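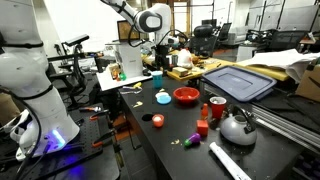 Flistville Toy Library – Reviews Desk

Prasach Play Kitchen Assortment, reviewed by Bontu Alemneh
Posted 30th June

I have now bought play kitchen stuff for this library three times, which makes me either an authority or a slow learner. The Prasach assortment is the latest purchase. It arrived in April, went straight out on loan, and has been back on our shelves long enough for me to have opinions.

First, what it is. Prasach sells tableware and play food by the tub, and you don't pick the colors. The listing says "bright mixed tones," and our share of the bright mixed tones leaned hard toward red. Red bowl, red cup, another thing that was red until you held it next to the first red thing and saw it was orange. If you have a child who sorts by color, this will be a short game. Teal and light blue turn up to break the monotony, and I was gladder to see a teal cup than any adult should be.

The cups

The cups are the best part. The red plastic one with the white rim is the favorite in my house and the reason I have heard the word "mine" so often this spring. It's a good size for a small hand, it stacks badly with everything else, and it survived the driveway. The little orange cup with the white inside is for dolls, espresso drinkers and people who like finding cups under the couch. I would have traded it for a second teal one.

White interiors on toy cups are a brave choice. Ours met blackberry juice in the first week. A soak in baking soda got most of it out, and the rest I have decided to think of as glaze.

The bowl

Shallow and open, so soup is off the menu. Anything imaginary stays in fine. Anything real, such as dry pasta, leaves at the first enthusiastic stir. For crackers it does the job.

The lid

I spent longer on the light blue lid than on the rest of the tub combined. It doesn't fit the teal cup. It doesn't fit the red bowl either. I wrote to Prasach to ask what it belongs to and got a cheerful reply thanking me for my interest in lids. It has since served as a plate, a hat, a pond and a steering wheel, so I can't say it was poor value. I still want to know.

The eggplant

Purple, green cap, shaped like something a cartoonist would draw if you said "eggplant" and gave him four seconds. Kids love it. I don't know a single child who will eat eggplant, and every one of them wants to serve it to me. It rolls, though in a lazy curve, so it's never where you'd look first. Mine has been sautéed, put to bed and mailed to a grandmother (inside the house; the postage was reasonable).

There's no seam down the middle and no hook-and-loop fastener, so it can't be "chopped." If your household is at the chopping stage, get the Yagi cutting vegetables instead and accept that you'll be picking fluff out of the fastener until the child leaves for college.

What to put with it

Prasach doesn't include a kettle, and a play kitchen without one is a picnic. I added a silver kettle with a black handle from the housewares shelf at the thrift store, and it has gotten more use than anything I paid full price for. It looks like the grown-up version, and that is the entire appeal. Check any secondhand kettle for sharp edges around the spout and lid before you hand it over, and keep it well away from the actual stove so that the two never get confused.

I also threw in a small orange bottle and a red-orange cube from the odds-and-ends drawer. The bottle became ketchup at once. The cube has been cheese, butter, a microwave and, for one long afternoon, "taxes."

Compared with the Clotiron set

We also own the Clotiron kitchen box, and members ask which to borrow. Clotiron is sturdier and everything matches, down to lids that fit. It also comes in a molded tray with a slot for each piece, and by the second loan there are always 2 slots empty and a parent at the desk looking guilty. The Prasach tub has no tray. You throw it all in and leave. As the person on the other side of the desk, I prefer this arrangement very much.

Cleaning

Warm water, dish soap, air dry. The top rack of the dishwasher was fine for the cups. I kept the eggplant out of it, out of respect.

Verdict

Good cups, a decent bowl, an outstanding eggplant and a lid of unknown parentage. Borrow it for ages two and up, bring your own kettle, and rinse before returning. It's listed as item 545 in the catalog. Item 539 is the Clotiron, currently missing a spoon, and if you have the spoon, the drop box is open all night.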